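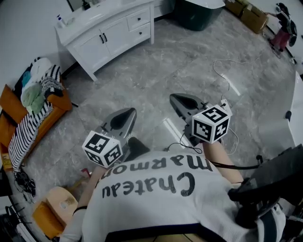 4. Recording with the hand-held grippers

Before this section, please finish the charging in section 3. Semar student club uses the grippers in pairs, left and right.

1. Clear the floor where you will work. Move chairs and bags to the side.
2. Put the cables behind you, so that you do not step on them.
3. Take one gripper in each hand. Check that the marker cube is fixed tight and has no dust on it.
4. Open and close both grippers 2 times, slowly.
5. Start the recording and hold still until the Lastard program shows "Ready".
6. Do the task at a calm speed. One recording should be almost 20 seconds.
7. Stop, and write the number of the recording on the team sheet.

Note: Strong light on a glossy floor can disturb the reading of the markers. Turn off one lamp and try again.

Caution: Do not carry a gripper by its cable. Do not put fingers between the jaws.

If the program shows error 153, close it and repeat from step 4. For other errors please ask Damilola Amadi.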